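About Prydderch

Prydderch began in a unit behind the Uklow road with 77 cake tins, 2 trestle tables and a firm belief that people would pay for a nicer box. They did, eventually. We now send out 700 gift tins in a good month and somewhat fewer in the months when everybody is on a diet.

We fill and pack tins and trays for small bakeries who would sooner be baking. They send us the biscuits, chocolates and little cakes, we put them in something handsome, and the bakery takes the credit. We have made our peace with this.

The Travix range is where most customers start: gold trays, white paper cases, and strawberries on anything that will take a print. Opinion in the building is divided on the strawberries. The order book is not.
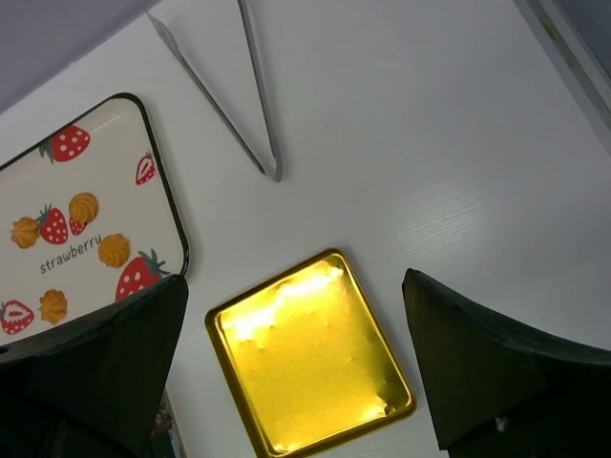
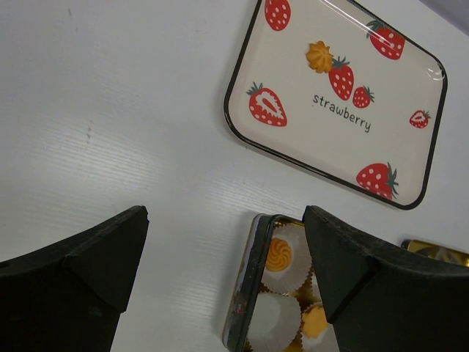
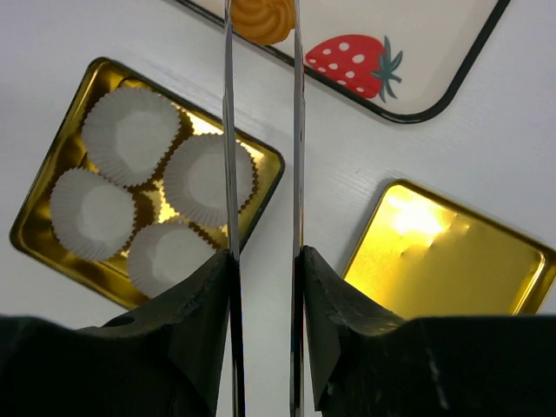
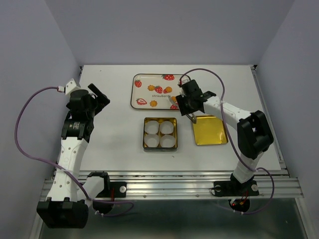 Packing the Travix range: strawberries, gold metal and a white table

Prydderch
Founder and Head of Packing

A word about paper cases, as I have given them some of the best years of my life. They go in first, four to a square, and they must sit flat. A case that leans will tip a truffle on its side before the van has left the yard, and the customer will write to us about it, often at length. We use tongs for anything with icing on it. Fingers leave prints, and gold trays keep a record of everybody who has ever touched them.

Getex is our plainer range, for firms who feel that fruit sends the wrong message to their accountants. It comes in 5 sizes and one colour — grey. It sells very well in September, for reasons I have never got to the bottom of.

We don't bake, and we won't do ribbon. We did ribbon once. If you would like to see a tin before ordering a great many of them, ask for a sample and we'll post you one with the cases already in. You will have to supply your own biscuits.

Orders go through the form on the contact page. The telephone works too, though it is at the far end of the packing room, so let it ring.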